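**Storing individually wrapped toothbrushes upright – tall pot or flat box?**

Posted in Household & Storage, 13th August

**pusgate_stores**

I look after the wash kits for a walking hostel. We buy toothbrushes in cartons of 100, each sealed in its own clear film. At present they sit in a drawer, where the crimped ends catch on each other and the film splits. I want them on the counter by the reception desk. Would an upright container work, or do wrapped brushes just fall over? The shelf above allows 262 mm of clearance. I'd also like to know whether the film should come off before storage.

**Oberholzer**

Upright works if the container is square-sided and reasonably full. My own arrangement is a clear plastic one with the heads at the top.

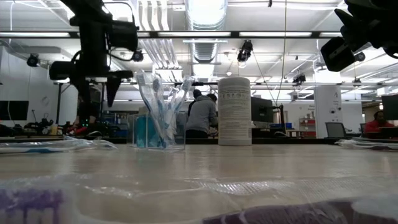 *Oberholzer*

The wrapped brushes fan outwards at the top, so allow more width there than the base suggests. Straight sides help, as the handles can lean against a flat face. With only a few brushes left they slide down to one corner and the container becomes top-heavy; refill before that point or put a weight in the bottom.

Leave the film on. A loose brush for guest use has to be treated as opened stock. Any with a split seal should be kept apart and used for cleaning grout.

Measure one brush in its wrapper before you buy anything. The film extends past the brush at both ends and the crimped strip does not fold neatly – on mine it adds enough to matter under a low shelf.

**penby108**

Just use a shoebox lol. We did that at Ondamcombe from December onwards and it was fine.

**pusgate_stores**

Thanks both. Measured as suggested and there is room to spare, so I'll try a square container and keep the rest in the carton.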